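# Keeping a Christmas Cactus Happy (and Getting It to Bloom Again!)

I have killed a lot of houseplants. Ferns, a lemon tree, one very expensive orchid that I watered exactly the way the tag told me to. But my Christmas cactus is still going strong on the kitchen windowsill, and so many of you wrote in after the last post asking how I do it that I finally sat down and typed it all up.

I know, I know, it's July. Summer is when you set the plant up for December, though, so get going now and you'll thank yourself later.

## Forget the word "cactus"

These come from shady, damp forests, where they grow up in the crooks of trees. So please don't park yours in the hottest window you own and ignore it for a month. Mine did that for one summer at our old place in Flurnholm and the leaves went a sad reddish purple, all wrinkled up like an old glove.

What it wants is bright light with no harsh sun on it. An east window is perfect. If all you have is a south window, hang a thin curtain or scoot the pot back a few feet. I move mine out to the covered porch once the nights are warm, and it stays there in the shade until fall.

## Watering

Stick your finger in the dirt. If the top inch is dry, water until it runs out the bottom, then dump the saucer. If it's still damp, walk away! I used to have a schedule taped to the fridge (Mondays and Fridays, very organized) and it did more harm than good.

Cut back a bit in early fall, then pick it up again as soon as you see buds. A plant in bud that dries out completely will drop every last one on the counter overnight, and you will be so mad.

## Dirt and pots

Plain potting soil holds too much water on its own. My mix is 2 scoops of potting soil to one scoop of perlite, and if I have some orchid bark lying around I throw in a handful of that too. The potting soil I buy is the Gultton one in the green bag, but I've used the store brand and the plant didn't seem to care.

They like being snug, so don't jump to a giant pot. One size up, every three years or so, in spring after the flowers are done. Make sure there's a hole in the bottom. If you fell in love with a pot that doesn't have one (guilty, I have a blue Barreto planter I couldn't leave at the yard sale), keep the plant in its plastic pot and just drop it inside.

I do all my potting on a big flat surface I can wipe down, and I give myself way more room than I think I need. Dirt travels! 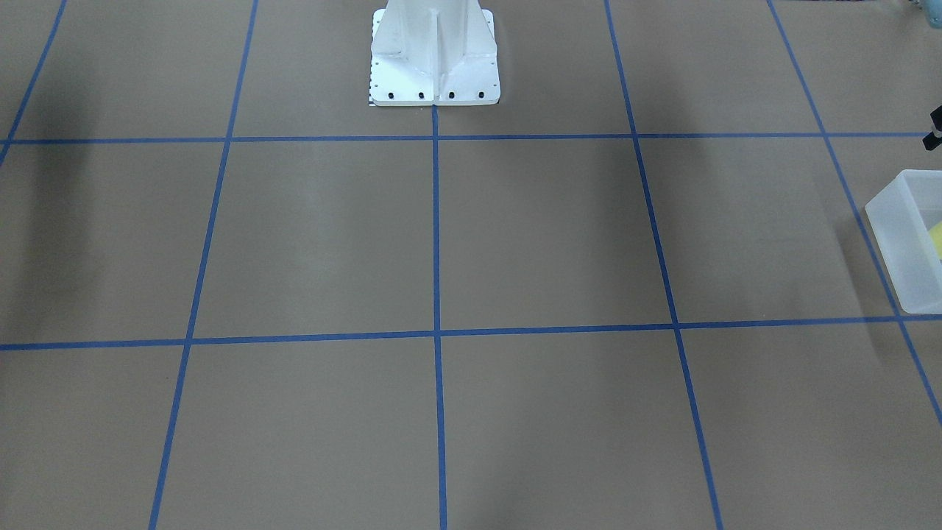
*Blue masking tape on a tan work surface.*

Speaking of masking tape, I keep a roll with my plant stuff all the time. A piece on the side of the pot with the repotting date saves me from guessing later, and a strip or two across a big drainage hole on the inside keeps the soil from pouring out while you fill. Just poke it full of holes with a skewer so water can get through.

## Feeding

Half-strength liquid houseplant food once a month, from April until the end of August, and then stop. I use Naltico because the cap has a measuring line inside it and I can never find my measuring spoons. Anything balanced will do. More food doesn't get you more flowers, just lots of floppy green growth.

## Making it bloom

Okay, the big one. Two things set the buds: long dark nights and cool temperatures. You need both for six weeks or so, starting in early October.

For the dark part, the plant wants at least 12 hours a night with no lamp, no TV, no porch light shining in. I put mine in the spare bedroom and keep the door shut. If you don't have a spare room, put a cardboard box over it after supper and take it off at breakfast. Yes, you will forget some nights. I do, and it still blooms.

For the cool part, aim for the 50s or low 60s at night. A drafty room is great for this. Right up against a freezing windowpane is not, so leave a little gap.

Once the buds are fat and showing color you can bring it back out to where people can see it. Then LEAVE IT THERE. Don't turn the pot, don't move it to the table for company and back again, and keep it away from the heating vent.

## Free plants!

Late May is when I take cuttings, but you can still do it now. Hold a stem at a joint, give it a gentle twist, and it pops right off. You want a piece with three or four segments. Let it sit on a paper towel for two days so the end dries over, then push the bottom segment halfway into damp potting mix. Four pieces to a small pot looks nice and full.

Keep them out of direct sun and just barely moist. When you tug one and it tugs back, it has roots. Mine usually take a month. They make sweet little gifts, and if you start a few pots this week they'll be a decent size for giving by the holidays, even if they don't flower the first year.

One last thing for the pet people: it's not considered toxic to cats or dogs, though my cat did throw up a whole segment on the bath mat, so I keep it up high anyway.

Next time I'll get into amaryllis bulbs and what to do with the ones you've had sitting in the garage since winter.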